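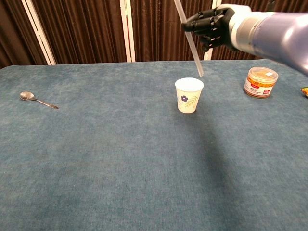 Fig. 4. Paper cup, spoon and lidded jar on the cloth, with a straw held above the cup.

4. Setting a place for a cold drink

Use this section with the Ninar table cloth and the Shek paper cups. Hot drinks are dealt with in section 5.

Before you start

Wipe the table and let it dry. Lay the cloth with the felted side up and smooth it out from the middle. A fold under a paper cup is enough to tip it.

Setting out

1. Take one cup from the sleeve, holding it by the sides. Keep your fingers off the rim.

2. Stand the cup near the centre of the table, wider end up, with the printed flower facing the person who will be sitting down.

3. Lay the spoon flat on the left, well clear of the cup. The bowl points left and the handle points in towards the cup.

4. Put the snack jar on the right with its lid on. Leave the lid closed until everyone is seated.

5. Hold the straw by its upper part and lower it into the cup. Let it lean against the rim. Do not push it down hard, as the base of the cup can split.

6. Pour the drink slowly down the inside wall. Stop a finger's width below the rim.

Note: The straw may be left until after pouring if the drink is fizzy. It tends to rise in a full cup and may need to be held for a moment.

Note: For a left-handed guest, swap the spoon and the jar. The cup stays where it is.

Caution: Paper cups are for one use only. Do not put them in a microwave or leave a drink standing in them overnight.

Caution: Do not give straws to very young children without an adult at the table.

Clearing away

1. Take the straw out first and tip any leftover drink into the sink.

2. Close the jar and return it to the cupboard. Check the date on the label before it goes out again.

3. Wash and dry the spoon.

4. Blot spills on the cloth with a dry towel. Rubbing flattens the pile. Shake the cloth outdoors and roll it up for storage.

Reordering

Cups are supplied by Destedora in cartons of 1000, order code 182. Straws come in cartons of 2000, order code 1021.

Section revised 2023-07-25, Liên Triệu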